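Chores, Pending
The Isetetti newsletter, 23 October 2022

Every fall a reader writes in to ask whether it is time to stop loading the dishwasher and wait for the machine that will do it. This year the question came from a man in Dolham who has, by his own account, already stopped. His wife added a line at the bottom of the email asking us to answer quickly.

So I spent a good part of October looking into household robots, by which I mean arms, the kind with joints and a grip at the end. Vacuum pucks don't count. A vacuum puck does one chore, badly, and gets stuck under the radiator, and we have all made our peace with it.

What I wanted to know was dull and practical. Can a machine go into a kitchen and do the things I do in there before seven in the morning? Open the fridge. Put something away. Make coffee, carry it somewhere, and avoid wearing it.

The answer begins, as most of my mornings do, at the refrigerator.
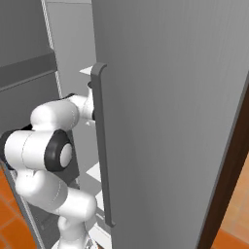

Doors are the great humbler of kitchen robots, and the refrigerator door is worse than most. A cupboard door weighs very little and forgives you. A fridge has a seal, and the seal wants to stay shut right up to the moment it doesn't, at which point all the force you were using has nowhere to go. You and I learned this at age four and have forgotten learning it. A robot has to be taught where to take hold of a long bar handle (the simulated arm has its gripper tucked in behind the upper part of one, with the door partly open), how hard to pull, and then the bit I had never once thought about, which is that a door swings in a curve. Pull straight back and you are fighting the hinge. The hand has to travel around with the door, and the rest of the arm has to get out of the way of the thing it is opening. I tried this at home with my elbow locked, to get into the spirit of it, and knocked a jar of pickles onto my foot.

Much of this practice goes on inside computers. You build a kitchen in software, put an arm in it, and let it try as often as you like. Simulated pickles are free. Simulated feet don't swell. The arm can fail all night without anyone being woken by it, and in the morning somebody looks at how it went and adjusts something.

The catch is that a pretend kitchen only contains the troubles someone remembered to put in it. My own fridge has a door shelf that comes off its pegs if you open it with any confidence. It has a magnet shaped like a lobster that falls off and slides under the stove. It has a child's hand on it, very often, pulling the other way. I asked a programmer at Skernach, a small outfit that writes software for picking and packing machines, whether these things could be added. She said they could all be added. She also said that then I would tell her about the next thing, and she would have to add that too, and she had a fair idea of how long my list was.

She was more cheerful about the shop floor. Shops and warehouses can be arranged to suit the machine. You can put the boxes where the arm expects boxes, paint a line on the floor, and tell people to stay behind it. Skernach had one customer who changed the shape of a shelf lip because the gripper kept catching on it, and that was the whole fix. Try that at home. Try telling your family that the cereal now lives in one exact spot, label facing out, and that they must stay behind the line.

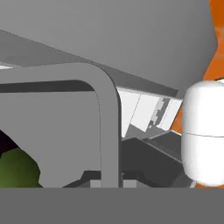
There is also the matter of seeing. I had assumed that this part was finished. Phones can pick out a face in a crowd, so how hard could it be to find a spoon? Hard, apparently, when the spoon is shiny, lying under another spoon, at the back of a drawer that is only open as far as the oven glove will let it. People fill in what they can't see. You catch the corner of a thing and know the rest is back there somewhere, and you reach around the obstacle without giving it a name. A machine may see the corner and conclude that it is looking at a corner.

The arm itself gets in the way, too. Get close enough to grab something and your own hand is now blocking the view of it. We get past this by feel. I can find the light switch in my hall in total darkness, and can find the edge of the coffee table there as well, usually with a shin. Grippers that feel things properly are being worked on, and everyone I spoke to was excited about them in the way people are excited about a kitchen remodel that has been going on for two years.

My other stop was Chaimongkol, a restaurant with a long narrow kitchen and an owner who was once offered a robot on trial. He turned it down. I had expected a speech about craft, and what I got was a tape measure. He showed me the gap between the range and the prep counter, which two cooks pass through sideways, all evening, holding hot things. "Where does it stand?" he said. I had no idea. He then asked whether it would take out the grease bin, and when I said probably not yet, he lost interest in the subject and went back to his onions.

I think about the grease bin a good deal. The chores that get demonstrated are rarely the ones I would hand over first. Pouring a drink is a popular one. I like pouring a drink. I would gladly keep it for myself and give up scrubbing the roasting pan, picking hair out of the drain, and matching the lids to the plastic tubs, a job that may be beyond any intelligence, natural or otherwise. Laundry gets a lot of attention as well, and a shirt is about as unkind a thing as you could give a machine, having a different shape every time it is picked up. Mine have a different shape after I've folded them, so I can't be smug.

Coffee, though, is a fair test, and it is the one I kept coming back to. It has most of the hard parts in it: a cup to hold, a liquid that will punish you for tilting, a machine to line it up with, and a customer who is not at his best.
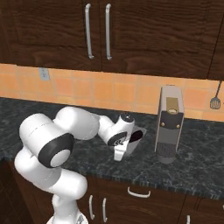 Nithin Reddy
Household Editor

I'd hire that kitchen, to begin with. A counter with a coffee machine, a mug and not one other thing on it is a kitchen in which I too could be a precise and dependable worker. At my place the mug has to be extracted from behind the toaster, past the mail, over a banana. The coffee machine is wedged in a corner so that the water tank can only be filled with a measuring cup, at an angle, while leaning. I don't know what a robot would make of it. I know what my mother-in-law made of it.

And note that the mug in the gripper is tilted slightly, with something very dark in it. That is the sort of detail that keeps a homeowner up at night. I have carried a lot of coffee across a lot of carpet and I know where a slight tilt can lead. To be fair to the arm, it is holding its cup over granite, and I have generally held mine over the good rug.

Where does that leave our reader in Dolham? Standing next to a full dishwasher, I'm afraid. If he ran a warehouse, I would tell him to go and look at what's on offer, because there are arms at work in such places already, picking up much the same item from much the same place all day and never asking for the radio to be turned down. For a home, my advice is to wait, and to do the dishes while waiting. The single motions are coming along. An arm that can work a handle in one kitchen, or hold a mug in one, is further along than I expected when I started asking. What I couldn't find was anyone willing to promise me the whole string of them, in a strange house, with the lights half on and the dog in the doorway.

The programmer at Skernach did offer a guess when I pressed her. She said she would believe in the home robot when she could buy one, leave it alone in her apartment for a weekend, and come back without having called a neighbor to check on it. She wouldn't put a year on that. She did say she had started keeping her counters clearer, just in case, and that her husband had taken this badly.

A few short answers to the other letters on this subject. Yes, a dishwasher counts as a robot if it makes you feel better. No, I can't recommend a machine for cleaning gutters, and please stop sending me videos of the leaf blower on a pole. To the reader who asked whether an arm could be taught to get the last of the mustard out of the jar: I passed it on to Skernach, and was told it had been added to the list.

Next month we return to grout. If you have a stain story, send it in, with the name of whatever you tried first and how much worse it got.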